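Neighborhood walks notebook – Flukandale, old market quarter
Wednesday, October 7, 2020

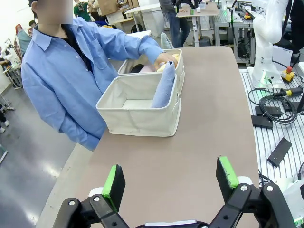

Workshop table, fabric storage boxes at the far half.

Second pass through the quarter for the walking guide. Dela Mensah did the first in March and left four pages of notes, most of them kind. I went with her notes in one pocket and the Forier booklet in the other, and tried to mark every claim in both that I could not check by standing in front of it. I ran out of margin by lunch.

Start point. The booklet says to begin at the fountain "where the painters used to meet." Which painters? No names, no years. The plaque on the fountain gives the name of a water company and that is all. The woman at the newsstand said the painters met at the bar across the street, and the man buying a paper from her said they met in the next street over, in a bar that is now a phone shop. I am writing "start at the fountain" and leaving the painters out until one of them gets a name.

Durán Street. Dela has this down as "the crooked street, best in the morning." It is crooked, I'll give her that. Best in the morning I doubt, as the delivery vans have it until half past ten and you walk most of it sideways. After eleven it was fine. The bakery near the bend is good (plain roll, still cheap). The other bakery, the one in every guide, had a line out the door and a roll I could not tell apart from the first one except by price. I bought both and ate them on the same bench, so this is as fair as I can make it.

The booklet claims 97 steps from the bottom of Durán Street up to the chapel terrace. Dela's notes say "lots." I counted twice and got 97 both times, which annoyed me a little. First hard number in that booklet that has held up. The handrail stops well short of the top and the upper flight is uneven, so the guide should say so for anyone with bad knees. There is a way around by the school road, longer but paved the whole way. Have not timed it.

Tuvau. Everyone told me I had to eat at Tuvau. It is described as "where the locals go." I sat there from noon to nearly two and the tables on both sides of me were reading maps. Food decent: bean soup, a flat fish, too much lemon. The waiter told me the place had been in the same family for generations, then told the next table it had changed hands when he started. I don't mind which is true but we can't print either. Suggest we list it as a decent lunch with slow service and drop the word "locals" from the whole guide while we are at it.

The writer's house. This is the one I want to argue about. Both sources put the writer on the second floor of number 7, with the green door. Number 7 has a brown door. Number 9 has a green door and a tenant who was tired of being asked. The tourist office has a sheet saying the writer "is believed to have stayed in the area," and when I asked who believed it, I was given another copy of the sheet. Wumpini Laryea thinks we should keep the house in because people enjoy the story. Maybe so. I'd keep it only if we say plainly that it is a story, and we leave the door number off for the sake of whoever lives there.

Price of the view. The tower at the top of the quarter now charges, and the poster promises a view over "2,000 years of history." From the top I could see a supermarket roof, the rail yard, the river and a good stretch of the old wall. The wall is the only old thing in it. You get nearly the same view from the chapel terrace, free, with a bench. Recommend the terrace and mention the tower in one line.

Length of the walk. My step counter gave 2,147 for the stretch from the chapel terrace down to the river gate, with one wrong turn left in. I don't trust the thing much – it adds steps on the bus – so treat that as a rough guide until someone else walks it with a different one. Dela's map has this stretch as "a short stroll." Downhill it is. I would not say that to anyone coming the other way.

Still open:
Opening hours for the chapel. Sign on the door is faded and the website has last year's.
Is the public toilet by the river gate open in winter? Locked today, no notice.
Ask Dela where she got "oldest arcade in the region." I can find the arcade, I can't find the claim anywhere older than the Forier booklet.
School road detour, needs timing.
The map still shows the footbridge. It is fenced off on both banks.

Wumpini has offered to do the evening version and says the quarter is a different place after dark. That is in the booklet too, almost word for word. I've asked for street names and times.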